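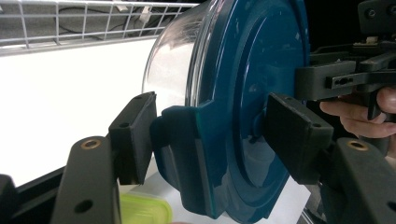
Every August the departments send in their equipment requests, and every August the largest line on the sheet is a robot arm. The second line is usually another robot arm. Somewhere near the bottom, under general supplies, there is a small sum for everything the arm will be asked to pick up, and for the hand tools that people use to record how a task is done. I believe this order of priorities should be reversed for the coming budget year.

Consider the figures from our Zirnbridge site. The plan set aside 80 percent of the money for arms and controllers. By the middle of the year the arms were installed and waiting on demonstrations, while the staff who were meant to record them shared one hand-held gripper among three benches. Spare finger pads had not been budgeted at all. When a set wore smooth, Necati Bayram filed a separate purchase order for 78 dollars, and the approval took longer than the delivery.

Household objects were treated the same way. A kitchen task needs containers with lids of different shapes, latches of different stiffness, clear plastic as well as solid colors. The full list for the Lo project, including replacements, came to 1,253 dollars. It was cut to 70 and then restored in two later requests, each with its own paperwork.

Jarmo Juntunen, who prepares the capital plan for Istov, has argued that small items are easy to add later and that arms are not, given the lead times quoted by suppliers. The point is a fair one. An arm ordered late can hold up a whole program. Yet an arm that arrives on time and has nothing to learn from is also a delay, and a more expensive one, as its service contract begins on the day of installation.

I would ask for two changes. First, each request for an arm should name the hand tools, spare parts and objects that go with it, on the same form and under the same approval. Second, worn parts should be paid for from a standing fund held by the site, with no separate order required. Jallow adopted a similar rule for its test benches and has kept it through two budget rounds. Our own draft closes at the end of the month, and both changes can still be included.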